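Bavine Household Encyclopedia > Furniture > Tables > White table

White table

A white table is a table whose top is white or nearly white, whatever its legs or base are made of. The name describes the colour and not the construction. White tables are found in kitchens, sewing rooms, classrooms, offices and workshops, and the same table is often moved from one of these to another during its life. In furniture catalogues the term usually means a plain table with a flat, undecorated top. Painted dining tables with turned legs are normally listed under country furniture, even when they are white.

Entry 3815. See also: Desk; Trestle; Tabletop; Wall colour.

Construction

The top may be solid wood covered with paint, a wood-based board with a hard decorative sheet glued to it, a metal sheet with enamel, or a solid mineral and resin material. Glass with a white back coating is also used, mostly for smaller tables. The board type is the most common in shops today, because it is cheap and the white is even from one end to the other.

The edge of a board top is the part which fails first. It is closed with a strip, and on better tables this strip is 2 mm thick, so that the corners can be slightly rounded. A thinner strip is sharp to the forearm and lifts easily if water stays on it. On painted tables the edge has no strip, and the paint wears through there while the middle of the top still looks new.

Legs are fixed in the corners or placed under the top as a separate frame. The separate frame permits the top to be turned around, or replaced, without buying a new table. In many households the top has been replaced twice and the frame is the original one.

Size

There is no fixed size for a white table. A narrow one, intended to stand along a wall, can be 540 mm deep, which is enough for a laptop and a cup but tight for cutting cloth. Makers of work tables often give the free space that should be left at each short end; the Kovačević joinery workshop, whose Sama table is sold with either a white or a birch top, asks for 300 mm. This space is for the hands and for the corner of the sheet or the tablecloth, and it can be smaller if one end is never used.

The height is a matter of the work. A table for sitting is lower than a table for standing, and a person who does both at the same table generally adjusts the chair.

Colour and surroundings

The white of a table is rarely a pure white. Most tops lean a little to grey, to yellow or to blue, and the difference is noticed only when two tables are pushed together or a sheet of paper is laid down. Two tables from the same maker, bought some years apart, may not match. A buyer who wants a long row of tables is advised to order all of them at one time, or to leave a gap between the old ones and the new ones.

The wall behind the table has a strong effect. Against a white wall the far edge of the top becomes difficult to see, and cups are put down too close to it. A pale grey wall gives a quiet background and still keeps the edge visible. Dark walls make the table look larger and also show every fingerprint on the side of the top. For a room with one small window, a light top is useful in another way, as it sends part of the daylight up to the face and the hands of the person who works there.
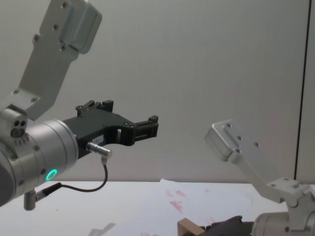
White table in front of a plain light grey wall.

Gloss is chosen separately from colour. A shiny top reflects the ceiling lamp, which is tiring in the evening, and it shows fine scratches. A matt top hides the scratches but holds grease, and pencil marks go deeper into it. The half-matt finish, in some catalogues called satin or silk, is the usual compromise for a table which is both eaten at and worked at.

Use

White tables are preferred for tasks in which small dark parts must be found again: buttons, screws, seeds, beads, puzzle pieces. For white thread, rice or plaster the same table is a poor choice, and a dark mat is laid over a part of it. Tailors keep such a mat rolled up at the side.

In kitchens the white table serves for rolling dough, although flour is hard to see on it and the cleaning takes longer than expected. In classrooms for young children it is valued because ink and glue are noticed at once, before the sleeves are in them. For product photographs a white top and a light wall are a common pair, and the join between them can be covered by a large sheet of paper bent in a soft curve.

Care

Daily cleaning is done with a damp cloth and a small amount of dish soap, then a dry cloth. Scouring powder should not be used on board tops. It removes the finish in patches, and the patches become grey in a few months.

Coffee, beetroot and turmeric stain the surface if they remain overnight. A paste of baking soda and water, left for some minutes and wiped without pressure, lightens most of these marks. Ballpoint ink comes off with rubbing alcohol, but this should first be tried on the underside. Yellowing caused by sun cannot be cleaned away. When a fruit bowl or a computer has stood in the same place all summer, its outline may remain after the rest of the top has changed colour.

Painted tops can be sanded lightly and painted again. The new paint needs several days to harden, even when it feels dry to the finger, and newspaper laid on it too early will stick.

Naming

In the trade lists the words "snow," "polar," "alpine" and "chalk" are used for white tops. They are makers' names and have no common meaning from one maker to another. Chalk is usually the warmest and the least shiny.

Bavine Household Encyclopedia | Contact | Copyright Bavine | Back to top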